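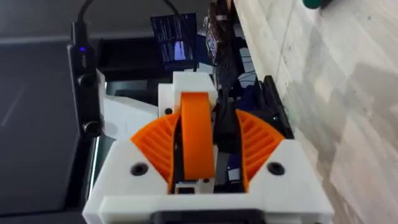
Talk notes — altering what you already own
Iona Carnegie
Version for 19th September, cut down from the long one. Slot is shorter than last time so DON'T do the lining section unless asked.

Opening

Morning all, thanks to Roald for the intro (Roald Fagerlund, he's on after me, stay for him, he's doing shoes).

Start with the grey coat. Hold it up. Ask who'd wear it. Put it on. It was my aunt's, shoulders out to here, hem mid-calf. Cost to alter, 130 pounds. Wearing it eleven winters is the plan, have done seven so far.

Then say what I do. Alterations, not dressmaking. I don't make you a suit. I take the one in your wardrobe and get it to fit.

Two kinds of people come in. Ones who want a bought thing fixed before they wear it once. Ones who've had it years and their body has moved on. Second lot apologise a lot. Tell them to stop.

What can be changed

Go quickly, they can read the handout.

Trouser hem — easy. Bring the shoes you'll wear. Say it twice, people still turn up in trainers for a dinner suit.

Trouser waist — in by a fair bit, out by whatever is in the back seam. Show them how to look. Turn it inside out, pinch the seam allowance at centre back, that's your lot. High street ones often have next to nothing there.

Sleeve length — depends on the cuff. Plain cuff fine. Working buttonholes, we have to go from the shoulder, and then the bill goes up and so does the wait.

Jacket sides — yes, nearly always worth it. Biggest change for the money. Pin one side of the demo jacket only so they can see the difference. Volunteer from the front row, somebody who doesn't mind being poked.

Dress straps, bust darts, zips — yes yes yes.

What I'll try to talk you out of

Shoulders. The coat was an exception, I had time and it was family. On a normal jacket the shoulder is the bit everything else hangs off. If shoulders are wrong in the shop put it back on the rail.

Jacket length. Pockets end up in the wrong place. You can lose a little, after that it looks like a child's.

Anything where you say "I'm going to lose weight for the wedding". Come back when you have. Last fitting as late as we dare.

Leather, beading, very fine pleats. Can be done, go to someone who does only that. I send mine to Ebrahimi, two streets down from me, lovely work, slow.

How to check fit in a changing room

(this is the part people write down, slow down here)

Do the button up. Sit. If it pulls in an X at the front it's too tight. If you can get a whole fist in there it's too big.

Arms forward like you're driving. Does the back strain. A bit is fine.

Look at the collar from behind, get a friend or use your phone. Collar should lie on the shirt collar, no gap. Gap there is a difficult fix, ask first.

Trousers — look at the back of the thigh. Sagging under the seat means too long in the rise, can be sorted but its fiddly.

Drink of water.

Money

People hate asking so just tell them.

My hem price is on the handout. Jacket sides and sleeves together come to 100 if the cuff is plain. Rule I give my own customers: if the work is more than you paid AND you don't love it, don't. If you do love it, ignore me.

Get the price before the pins come out. Any decent place will give you one once they've seen it on you. Not over the phone. I can't price a photo, I've tried, I was wrong both times.

Buying secondhand with altering in mind

Slides for this bit, three only.

Buy big at the waist, right at the shoulder. Wool forgives. Linen keeps the old needle marks if you let it out, so does silk, satin is the worst. Check under the arms in daylight. Check the seat for shine. Smell it, nobody will mind.

Labels — don't chase them. Mention the Dreleo blazer, paid next to nothing, needed its sides in and one button, I get asked about it constantly. Then the Rurketti trousers, gorgeous cloth, no seam allowance anywhere, still in a drawer. Expensive isn't the same as alterable.

Somebody will ask about Vosex, the online made to measure lot. Answer: fine for shirts if you get someone else to hold the tape. Suits I've seen came in to me afterwards, but then I only see the ones that went wrong so take that with a pinch of salt.

Before you bring something in

Wash or clean it first. Please. Wool shrinks a touch, cotton more, and I'm not hemming it twice.

Empty pockets.

Wear the underwear you'll wear with it. Yes this matters. Pause for laugh, did not get one in April.

Allow 2 weeks. Longer in wedding season. Don't ring me on the morning.

Questions likely to come up

Can I do my own hems — yes, blind stitch, good light, thread a shade darker than the cloth. Press as you go. Pressing is most of it.

Moth holes — small ones can be rewoven, put the garment in the freezer in a bag first, then brush out the wardobe.

Turn-ups or not — up to you, I like them on heavier cloth.

Jeans, keeping the original hem — yes, costs a bit more, worth it.

If time left, lining. If no time, hand over to Roald, leave cards by the door, get the demo jacket BACK off the volunteer.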